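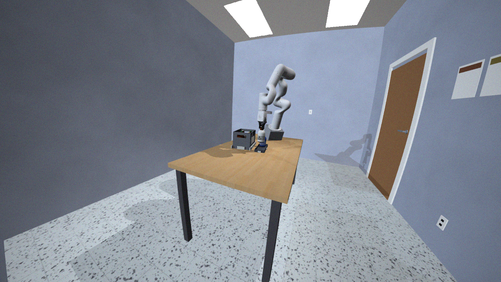

拉努尔顿,2025年5月22日

机器人操作实验课讲义 第七讲
夹爪比较(一):仿真环境中的平行夹爪

授课:Arsalan Baloch
先修内容:第五讲(逆运动学)、第六讲(接触模型)

7.1 本讲要做什么

前两讲用的是固定目标点,末端走到位就算完成。从这一讲开始加上夹爪,任务改为抓起桌上的小零件,放进旁边的深灰色敞口箱。零件由两部分组成:上面一段白色短圆柱,下面一块深蓝色方形底座。箱子比零件大得多,放置的容差较宽,难点主要在抓取。

本讲比较两种夹爪模型,都装在同一台白色机械臂上:

Kanen 平行夹爪,两指平动,白色外壳,深色短指。
Kalov 自适应夹爪,两指带被动关节,指尖接触后会向内包裹。

讲义开头的画面用的是 Kanen 夹爪,末端竖直朝下,位于零件正上方。各组调试时可以拿这个姿态对照自己的抓取前位姿。Kalov 夹爪的模型文件在课程目录的 gripper_b 文件夹里,换装后要重新设置工具中心点,否则高度会差出一截。

7.2 场景与坐标

场景是一间小房间,中间一张长方形木桌,机械臂底座装在桌面靠后一侧。世界坐标系原点取在桌面中心,z 轴向上。机械臂基坐标系与世界坐标系之间只有平移,没有旋转。上学期有两组把这两个坐标系弄混,零件位置全部偏到了桌外,交作业前请先打印一次变换矩阵。

墙面、地砖、门和顶灯只参与渲染,不参与碰撞计算。桌面、箱子和零件参与碰撞计算。箱子侧面有镂空,碰撞模型做了简化,按四块实心板处理,所以手指从镂空处穿过去也会被判为碰撞。

阴影默认打开。做视觉定位的小组注意,机械臂和箱子都会在桌面上投下灰色的软阴影,单纯按灰度阈值分割时容易把阴影和深色物体连在一起。建议先转到 HSV 空间,用饱和度通道找深蓝色底座,再由底座中心推算圆柱轴线。

7.3 抓取流程

一次完整的试验分为六步:
1. 机械臂回到初始位姿,夹爪全开。
2. 移动到抓取前位姿,即零件正上方50毫米处。
3. 沿 z 轴直线下降到抓取高度。
4. 闭合夹爪,等待指间力稳定。
5. 直线上升,平移到箱口上方。
6. 张开夹爪,退回。

第3步必须用笛卡尔空间直线插补。用关节空间插补时末端会走弧线,手指可能先碰到圆柱侧壁,把零件推歪。

控制器用 Yazıcı 仿真控制器,位置环参数已经调好,不要改。力阈值由各组自己定,写进配置文件的 grip_force 一项。阈值太低,提升时零件会下滑;太高则接触求解器容易抖动,零件会从指间弹出。两种情况都要在报告里各给一段力曲线。

7.4 抓圆柱还是抓底座

平行夹爪抓圆柱时,每个指面与圆柱只有一条接触线,零件容易绕水平方向的两指连线转动。底座在下面,重心偏低,提起后一般仍能保持竖直,但平移加速度大时会摆动。

抓底座时接触面是平面,抗转动能力好一些,问题是底座贴着桌面,手指下降的高度误差必须很小,否则指尖会顶到桌子。另外腕部要对准底座的边,偏转角一大就变成夹对角。

自适应夹爪抓圆柱时接触点更多,摆动较小。代价是闭合过程中指尖高度会变化,抓取高度要按闭合后的位置来算。

7.5 参考数据

助教组用默认参数跑过一轮,每种夹爪各做300次试验,零件初始位置在规定区域内随机,统一抓圆柱。两种夹爪合计成功547次,未成功的53次中,有19次是下降时手指碰到零件,其余是提升或平移过程中掉落。判定成功的标准是零件最后停在箱内,姿态不作要求。

这组数据只用来核对各组的环境有没有装对。随机种子不同,数值会有出入。如果差得很多,先查摩擦系数,再查仿真步长。

7.6 作业

(1)两种夹爪分别抓圆柱和抓底座,共四种组合,随机种子用课程目录里给定的列表。
(2)列表给出每种组合的成功次数和失败类型。失败类型按下降碰撞、提升滑落、平移掉落、放置偏出四类记录。
(3)任选一次平移掉落,画出末端加速度和指间力随时间的变化,说明掉落发生在哪一段。
(4)选做:把零件绕竖直轴随机旋转,重做抓底座的试验,比较加与不加腕部角度修正的差别。

报告不超过六页,代码另附。各组的 grip_force 取值和工具中心点设置写在第一页。截止时间为六月第一次上课前,提交到课程服务器的 hw7 目录,文件名用组号。

下一讲换成真机,只用 Kanen 夹爪。没有完成安全培训的同学请先在实验室登记。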